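Forum > Museums and Galleries > Exhibitions

Thread: Timed tickets for the Kaimal retrospective - worth it?

gallerygoer_pam
Has anyone been to the Revathi Kaimal show at the Nyamweya yet? I'm driving in on a Wednesday in November and the website wants me to pick a half-hour slot. The regular ticket doesn't cover the top floor, so it's an extra charge. I only know her from the big paper hangings and I'm not sure I want to pay twice.

tobin_r
Went last week. The top floor is where the hangings are, so if that's what you know her for, yes, pay it. Downstairs is mostly the early drawings and two rooms of letters and notebooks. I was done with downstairs in 80 minutes and I read most of the labels.

mixedmediamarge
I would say the opposite. The notebooks were the best part for me. The hangings are crammed in too close together and you can't get far enough back from any of them. I saw the same pieces at Zurkby years ago in a much taller room and they looked like different work.

tobin_r
They are close together, but I read the wall text as saying she asked for that. She wanted people to walk between them.

mixedmediamarge
The wall text says she "approved the layout." I don't read that as asking for it.

gallerygoer_pam
OK, so split opinion. Is the catalog any good? It's listed at 2 sizes, and the small one is a lot cheaper.

oldprintroom
Get the small one if you just want pictures. The large one has the full list of works, 1,382 entries, and an essay on the paper she used. I bought the large one and it weighs a ton. They will hold it at the desk for you while you go around.

Also, if you have any interest in making things, look into the drop-in table on the ground floor. It's free with regular admission and you don't need a slot. I did one of the tape collages and liked it more than I expected. I put my supplies page up on Jotstead if anyone wants to try it at home, but you mostly just need card and a few colors of tape.
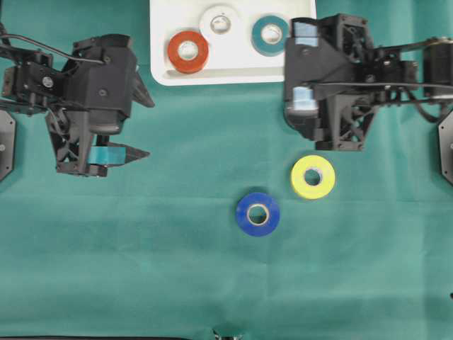
Tape for the collages - red-orange, white and teal.

I start with the darkest color and work toward the white. Tear it, don't cut it, if you want the soft edge she gets in the early pieces.

fennimore
Are those early pieces tape? I thought they were painted paper.

oldprintroom
Painted paper. I meant the look of the edge. Should have been clearer.

kdw_125
I have to disagree about the drop-in table. When I went, it was full of school groups until 3 in the afternoon and I couldn't get a seat. Nothing against the kids, but don't plan your day on it.

oldprintroom
Fair. I was there after 4 and had a whole side to myself.

mixedmediamarge
Going back to the price. The add-on is what bothers me. The Nyamweya already put up regular admission this year, and now one floor of the same show costs more. It's one exhibition. Charge one price.

tobin_r
They cap the top floor at 125 people per slot. I don't love paying either, but I would rather pay and be able to see something. The spring show had no cap and it was shoulder to shoulder.

mixedmediamarge
You can cap the numbers without charging for it. Plenty of places give out timed slots for free.

fennimore
Members get the top floor at no charge, by the way. If you go more than a couple of times a year it probably works out.

gallerygoer_pam
I'm too far away for a membership. I think I'll book the earliest slot, do the hangings first, and then see how much energy I have for the notebooks. Can you go back up if you come down?

kdw_125
No. They scan you once and that's it. Use the restroom first, there isn't one up there.

tobin_r
Parking: skip the garage next door and use the Trollico lot one block over. Same walk, and it takes cards. The garage machine was out of order both times I tried it.

gallerygoer_pam
Thanks, that helps. Booked for 10:30. Large catalog if my back is up to it.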